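Visit report: Cikwood returns and repacking site, Indmont

The visit took place in June and lasted most of a morning. Etenesh Habte, who runs the repacking floor, led the tour. The site receives returned small goods, sorts them, and places them in trays for resale or scrap. It employs 66 people over 2 shifts.

Sorting is still done by hand. The change is at the tray stations, where Cikwood is preparing to hand over part of the pick-and-place work to arms supplied by Avska. Before an arm is set up for a task, staff perform the same task with a hand-held gripper that records the motion. Five operators have been trained on it. They were taken from the packing line and kept their previous pay grade, with an hourly supplement for recording time.

Each recording covers one short handling job. Items are set out on a covered table, moved, and set out again in a different arrangement. Habte gave the total to date as 2516 accepted recordings. Rejected ones are not kept. The usual grounds for rejection are a dropped item or a hand in view of the camera.

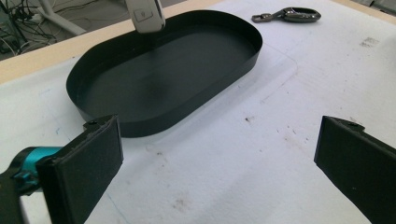 Tray station, seen from the hand-held gripper. The keychain clip lies beyond the rounded end of the tray.

The operators I spoke with had two complaints. The first was wrist load. The tool is heavier than the parts it handles, and recording sessions are now limited to 40 minutes. The second was pace. A packer used to working quickly has to slow down and close the fingers squarely on the item, and several said this was more tiring than line work. One had asked to go back to packing and was moved the same week.

Job content is shifting in other ways. Line leads now spend part of the shift reviewing recordings at a desk. Maintenance has taken on finger pads and mounts, with spares held in the Assefa building across the yard. Packers are still needed for soft goods, tangled cords, and anything in torn packaging, and Habte does not expect the arms to take these over soon.

On headcount, the stated plan is no layoffs and no replacement of people who leave the late shift. I asked whether this was in writing. It is in the shift agreement, which runs to the end of next year.

No arm was running during the visit. The first is due at the small-parts station after the summer stock count. Throughput figures were not available, and I have asked for them once the station has completed a full month.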